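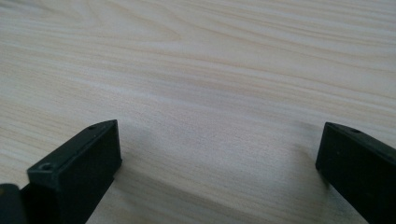

Budgeting for handheld gripper units goes wrong most often at the fingers. The quote covers the handle, the camera mount and one pair of jaws, and the buyer stops there. Jaws are wear parts and should have their own line. Plain block fingers in dark plastic, with small round screw holes along the top, are enough for a first order if the work is picking items off a flat wooden surface. Soft or shaped fingers can wait until the task list is fixed.

Step 1. Write the task list first

List each object to be handled, its width at the grip point and its weight. Mark the widest one. Jaw opening must exceed that width with clearance on both sides. We use 9 mm per side. If the widest object is 50 mm, anything that opens less than 68 mm is off the list.

Step 2. Split the quote

Ask the supplier to price these separately:

Handle and trigger assembly
Finger pair, plus the price of a spare pair
Camera and mount
Fasteners
Calibration, if charged

Brametti quoted us a single figure of $584 per unit. Split out, the finger pair was $50 of that. Zürcher would not split its quote and was dropped at this stage.

Step 3. Set the spares level

Order two spare pairs per unit for the first year. Check that the screw pattern is the same across versions. Testex changed its hole spacing in April, and the older fingers do not fit the new carriers. Get the pattern in writing on the purchase order.

Step 4. Plan the work surface

Include the table in the budget. A matte top is easier on the camera than a glossy one. Diffuse overhead light still leaves soft shadows from the jaws, so test detection with the gripper in view before paying for more lamps. Allow $80 per station for lighting changes.

Step 5. Hold back the second order

Buy one unit, run it for roughly two weeks, then release the rest. On the Hulora line this delay showed that we needed a longer handle, and the change cost nothing at that point.

Prices checked Sep 1, 2024. Send corrections to Ye-rin Myung.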